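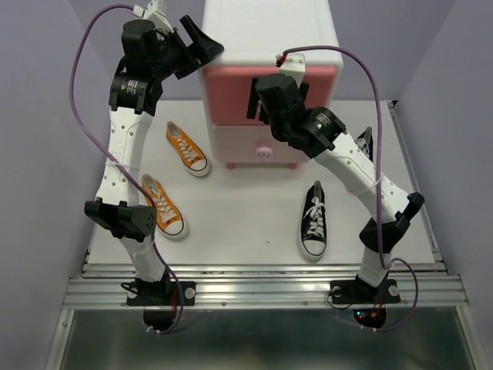

Filters, Holders and Adapters

Thread: Magenta cast from Skirnell 6-stop ND, only in the shadows

tidalflat
I have a Skirnell six-stop screw-in ND, 95 mm, used on a wide zoom for coastal work. Base ISO, tripod, viewfinder blocked. Exposures run long enough that the water goes smooth but are nowhere near bulb territory. Custom white balance was shot through the filter off a gray card.

Midtones and highlights are neutral after the custom balance. Shadows on wet rock are neutral too. Shadows on seaweed, dark jackets and the black nylon of my bag shift magenta, in some cases strongly. A global tint correction fixes the nylon and turns the sky green.

Same lens without the filter, no cast. Is this a bad sample or is it a property of the coating?

gridline_b
Sounds like infrared. A plain dyed ND attenuates visible light and lets a good part of the near IR through. The sensor's hot mirror removes most of it but not all, and when you cut the visible light by six stops the leftover IR becomes a larger share of the signal. Synthetic black dyes reflect IR well and so does foliage, which fits what you list. Wet rock does not reflect much of it.

You cannot fix it with white balance because the error depends on the material and has no relation to the light source.

tidalflat
Thanks. I assumed IR only mattered at ten stops and up. The packaging says nothing about IR either way.

oldglass_omaha
I would not go to IR first. Six stops is on the low side for visible IR contamination on any body with a decent hot mirror. I have used dyed six-stop glass for years and the cast was always uniform and always removable.

Shadow-only magenta has a simpler cause. The black level is slightly off in the raw converter, the green channel sits lower than the others, and it shows when you lift the shadows. Long exposures make it worse. What happens if you leave the shadow slider alone?

tidalflat
Shadow slider at zero: the cast is less visible but the numbers are still there. Nylon reads red and blue well above green. The rock beside it at the same luminance reads flat.

gridline_b
Then it is not black level. A black level error would hit the rock and the nylon equally at the same luminance.

oldglass_omaha
If they really are at the same luminance, and if the rock is really neutral. Rock is often slightly green or brown, which would mask it. I would want a controlled test before blaming the filter.

packmule
Test I use, costs nothing:

Put a gray card, a piece of cotton dyed black and a piece of black nylon side by side in direct sun. Shoot without the filter. Shoot with the filter, compensating with shutter only. Set white balance on the gray card separately in each file. Compare the two fabrics.

If the nylon moves relative to the card only in the filtered shot, you have an IR leak. If everything moves together you have an ordinary cast. Do not do it under LED lamps, they put out almost no IR and you will get a false pass. That is how I convinced myself a bad filter was good.

sablefilter
Agree with the sun requirement. An old incandescent bulb works as well, and it is a harsher test than sun.

Also repeat the unfiltered frame at the long shutter speed by stopping down or dimming the light. Otherwise you change two variables and oldglass's objection stays open.

tidalflat
Will do. Overcast here until the afternoon at the earliest.

kelvinator9
Side question. Is anyone using the Drerko magnetic version in 95? The spec sheet claims an IR block layer, but I have read that it vignettes on wide zooms when stacked on a polarizer.

packmule
It vignettes on mine at the wide end with a polarizer under it. Alone it is clean. The IR claim seems right as far as I can measure with fabric, which is not very far.

oldglass_omaha
Reflective IR layers bring their own problem. At wide angles light strikes the corners of the filter obliquely, the cutoff shifts toward shorter wavelengths, and you lose some deep red there. Corners go cyan. You trade a material-dependent cast for a position-dependent one.

gridline_b
True, but a position-dependent cast can be profiled out with a flat field frame. The other kind cannot.

tidalflat
Results. Sun came out, so I did packmule's test with sablefilter's addition.

Unfiltered, short shutter: card neutral, cotton neutral, nylon very slightly warm.
Unfiltered, stopped down and in dimmer light, long shutter: same as above within noise.
Filtered, long shutter: card neutral after balance, cotton slightly magenta, nylon clearly magenta.

Long exposure on its own is ruled out. Raw files converted with a linear profile and no shadow lift.

gridline_b
That is an IR leak.

oldglass_omaha
I accept that for this filter. I still think it is unusual at six stops and would ask whether the sample is typical. Try another one if your dealer has it.

sablefilter
Body matters as much as the filter. Two models from the same maker can differ in how hard the sensor glass cuts past deep red. Your uniform casts may just mean you own a body with a strong hot mirror.

oldglass_omaha
Possible. I have only tested on one body.

tidalflat
Bought mine through Furkton. They will exchange it but say they have had no other reports. Their other option is the Steinarsdóttir glass, which is metal-coated and costs a fair amount more.

kelvinator9
Metal-coated ones are flatter into the near IR because the layer attenuates both about the same. Watch for reflections between filter and front element if you shoot toward the sun. Keep the coated side clean, it scratches more easily than dyed glass.

tidalflat
Noted. Last thing: I have 168 frames from May with the cast in them. Any batch approach?

packmule
No global one. I use a color range mask on the magenta, limited by luminance to the shadows, and desaturate inside it. Shift of some 6 points on the tint slider inside the same mask if desaturation looks dead. Save as a preset, sync, then check every frame that has heather or painted boats in it.

gridline_b
Seconded. Seaweed will need a separate mask. The leak changes its hue as well as its saturation, and desaturating it gives you gray weed.

tidalflat
Ran the preset on the first folder. Nylon is fine, seaweed is not, as predicted. Filter goes back to Furkton and I am asking for the Steinarsdóttir. I will repeat the fabric test when it arrives and post the readings in this thread.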